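Housing Layout and Density
Handout for Session 4: Reading a site before drawing it
Thursday, January 9, 2020

What this session covers

Last time we looked at how local plans allocate land for housing. This session moves on to the site itself: what to find out before any streets or plots are drawn, and how density figures are worked out. The running case is Tovness, a former seed farm on the edge of a small market town, promoted for 500 homes, a primary school and a local centre. Bring your scale rule and the A3 base plan.

Gross and net density

Density is given in dwellings per hectare (dph). Always say which area you have used.

Gross density takes in everything inside the red line: main roads, school, open space, drainage basins, landscape buffers.

Net density takes in only the housing plots, the streets that serve them, private gardens, parking courts and small incidental green areas. Play areas that serve the immediate homes are normally counted in.

The two figures can be a long way apart on the same scheme. A site with a wide flood corridor may look very low on the gross figure and still have tight terraces on the part that gets built. When you compare two schemes, check the basis first. Developers' brochures often leave it out.

The Stestengate scheme is useful here. It has 1,086 homes, and its design statement quotes a gross figure on the summary page and a net figure in the appendix without labelling either. Read both pages before the seminar and work out which is which.

Constraints plan

Start with what can't be moved. On the Tovness base plan, mark the following in this order:

1. Flood zones and surface water flow routes
2. Overhead lines and buried mains, with their easements
3. Trees and hedgerows to be kept, with root protection areas
4. Public rights of way
5. Slopes steeper than 1 in 12
6. Noise from the bypass
7. Listed buildings and their settings

Use one colour for each and keep the same colours for the rest of the module. A hatch is better than a solid fill, as several constraints will overlap along the southern hedge.

Draw easements at full width. A water main with a three-metre easement on each side takes a six-metre strip out of the layout, and it can carry a footpath or verge but not a house.

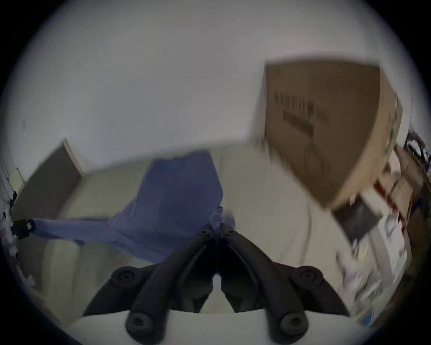 Connections

Next, mark every point where people could get in or out of the site, including gaps in hedges and the ends of existing cul-de-sacs. Sort them into three groups: all vehicles, walking and cycling only, and possible later. The third group matters at Tovness. The lane by Lotadance Farm is not in the promoter's control, but a street drawn up to the boundary keeps the option open.

Then draw straight lines from the entrances to the places people will want to reach – the school, the shops, the bus stop, the station. These are desire lines. The main routes need not follow them exactly, but a walking route that strays far from them will be little used.

Block size

For ordinary two-storey housing, with back gardens meeting in the middle, start with perimeter blocks 60 to 80 metres deep from street centre to street centre. Shorter blocks near the local centre give more choice of route. Longer ones are acceptable at the edges, provided there is a footpath through.

Exercise

Work in pairs. Produce a constraints plan and a connections plan for Tovness at 1:2500, then measure the net developable area and give the net density for 500 homes. Show your working on the sheet.

Reading

Ban design guide, chapters 2 and 3 (copies in the studio). The chapter on parking is for April and can be left for now.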